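Home Reviews Kitchen Desks & Tables Coffee Corner About Contact

Voleslow Dining Table Review – Three Months In

I went back and forth on this table for most of the spring. My old one was a hand-me-down with a wobble I had been fixing with folded cardboard, and when the cardboard stopped working I finally gave in and ordered the Voleslow from Trilargate. I paid $1699, which is more than I have ever spent on furniture that isn't a bed, so yes, I was nervous!

It came in two boxes, and the big one weighs 147 pounds. Please don't try to get it upstairs alone. My neighbor Uzma Tanoli took the other end and we still had to rest on the landing (twice). Putting it together was easy enough once we got the leg bolts lined up – the holes are a little tight on one side, and the Allen key in the bag is tiny, so use your own if you have one.

I was also looking at the Ninero, which was cheaper and has a drawer at one end. I sat at both in the showroom and my knees hit that drawer every single time, so that settled it. The Voleslow is 80 inches long and we get six people around it without anybody straddling a leg.

I picked the plain brown top over the gray, and I'm so glad I did. I like a table with no pattern on it, just one quiet color all the way across.
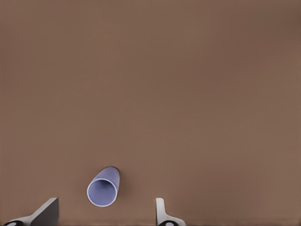
Cleaning and everyday wear

A damp cloth does it most days. Tomato sauce came up fine the next morning, and so did candle wax with a bit of patience and an old gift card. Grease from pizza night needed a drop of dish soap. I did get one small scratch near my own seat from dragging a laptop around, and you have to tilt your head to find it, but I know it's there and it bugs me.

My one real gripe is the feet. The felt pads fell off in the first week and I had to buy new ones, and at this price that's a bit cheap of them. Trilargate did answer my email in a day and offered to send more – they showed up in August, long after I'd sorted it out myself.

I'd still buy it again. Four and a half stars from me, and the half is for the pads.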